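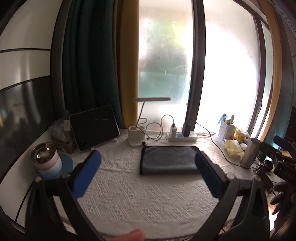 Microfiber cloth

A microfiber cloth is a towel woven or knitted from very fine synthetic fibers, usually polyester mixed with nylon. I keep one folded on my desk and use it for dust, tablet screens and the odd coffee drip (mine, always).

Edges

Most have a stitched or bound edge. I like a dark binding, as it hides grime, but for glass I go edgeless! 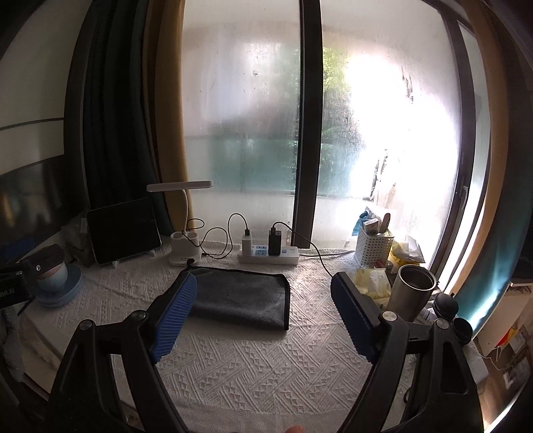 Weight

Thickness is given in grams per square meter. The plush one I bought from Stidlow is 420, great for drying and a bit much for a phone.

Washing

Wash warm, skip the fabric softener, and keep it away from cotton towels or you'll be picking off lint all evening.

See also: Chamois; Dust cloth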